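Secondhand T-Shirts and What Happens to the Dye
Textiles and Materials, Term Project Report
Robel Nigatu
Monday, December 13, 2021

1. Background

My project looks at how cotton T-shirts lose their color in home washing, and whether washing in cold water slows this down. I picked the topic after working in June at Stanari, a thrift store near campus. A lot of the shirts that came in had no holes and no stains but still went to the rag bin, as the color had gone flat. The manager told me that faded shirts almost never sell, even at the lowest price.

Most of the reading I did says the same thing in different ways. Reactive dyes bond to cotton, but some dye is always left sitting on the fiber without a bond. That part comes out in the first washes. After that, the fading people notice comes mostly from rubbing. The surface fibers break and stand up, and the broken ends scatter light, so the shirt looks paler even when much of the dye is still in it.

2. Method

I bought six plain shirts from the same rack at Stanari and cut a test strip from each one before washing. Three shirts were washed in cold water and three in hot, in the machines at Negussie Hall. I used the same amount of unscented detergent every time. Each shirt was turned right side out, washed, and hung on a line indoors. I did not use a dryer - lint in the filter would have been interesting to weigh, but the dryers in the hall are shared and I could not keep other people's lint out.

To compare color, I laid each shirt next to its strip under the same desk lamp and scored it on a gray scale card. My lab partner scored them too, without knowing which group they came from.

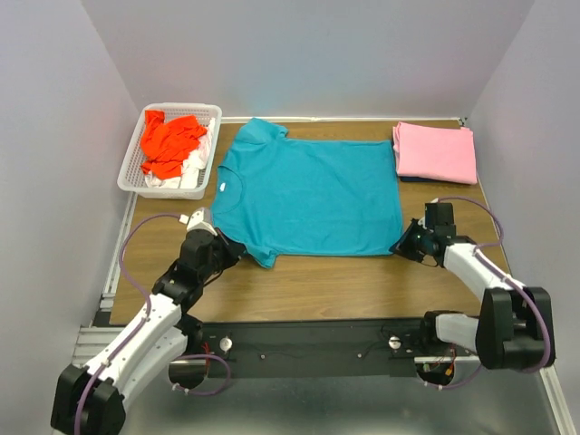
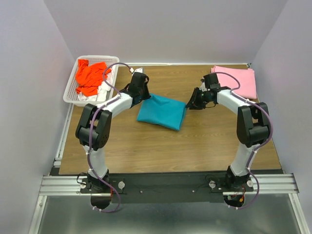
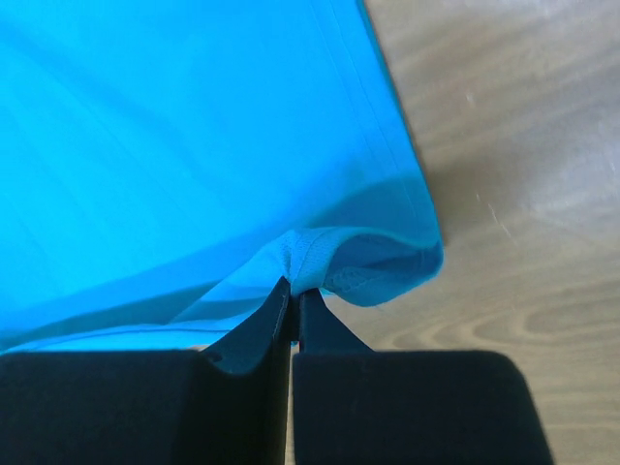 Choosing where on the shirt to score turned out to matter more than I expected. My first plan was to use the middle of the chest, but on two of the shirts that area had old print glue on it that I could only see in daylight. I moved the scoring spot to the lower front. Folds are also a problem. Bright blue-green cloth like the fabric in the last picture goes to a deeper turquoise wherever a fold puts it in shadow, and a scorer can easily read that as a real difference in color. After the first round I pressed every shirt flat with a cool iron before scoring and left out anything close to a seam.

3. Results

The hot group faded more than the cold group, but the gap was smaller than I had guessed. Both scorers put all three hot shirts below all three cold ones by the end. The sleeve edges and collars faded first in both groups, which fits with the rubbing explanation.

One cold shirt, a dark green one with a Prullum label, hardly changed. It was probably washed many times before I bought it, so the loose dye was already gone. This is a weak point in using secondhand shirts. I had no way of knowing their history.

4. Next Steps

If I did this again I would use new shirts from one batch and wash half of them inside out. I would also like to borrow the color meter from the Grostlow lab, which was booked for most of the term.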